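Andaler floor soap, concentrate
October, by Kobe Peeters

I have been cleaning floors for a living long enough to have opinions about soap, and this is the one I keep going back to. Andaler is a plain vegetable soap made by Vörös, a small family works, and it comes as a thick amber liquid that smells faintly of oranges. It leaves hard floors looking cared for, with none of that sticky film you get from the bright green stuff!

One bottle goes a surprisingly long way. You want a capful in a full bucket of warm water, and that's it — more soap only means more rinsing. On stone and sealed wood I let it sit for a minute before going over it with a well wrung mop. Old lino likes it too (mine is a dreadful brown and it still comes up lovely).

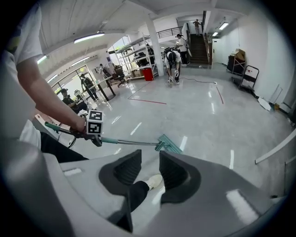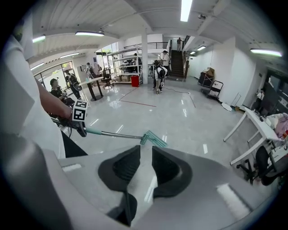
If your floor has had years of polish on it, strip that off first with the Zestel remover and let everything dry overnight. The first two or three washes with Andaler may look a bit patchy while the soap builds up. Keep going! By the fourth wash it evens out and you get a soft, low shine that hides small scratches wonderfully well.

Please don't use it on unsealed cork or on laminate with open joints. For greasy kitchen tiles, a splash of washing soda in the bucket makes all the difference, and the grout comes up brighter as well.

Sizes: 1 litre bottle, 5 litre can with tap
Stock number: 3616
Scent: orange, or unscented
Covers: up to 100 square metres per bucket
Storage: keep above freezing. If it turns cloudy, stand it somewhere warm and give it a shake.

The unscented one was new to us this year and I've grown very fond of it, especially for bedrooms. Refills for both are kept at the counter, so bring your empty bottle along.

Daltovar Household Supplies, 29 Mill Lane | Contact us | © Daltovar | Back to top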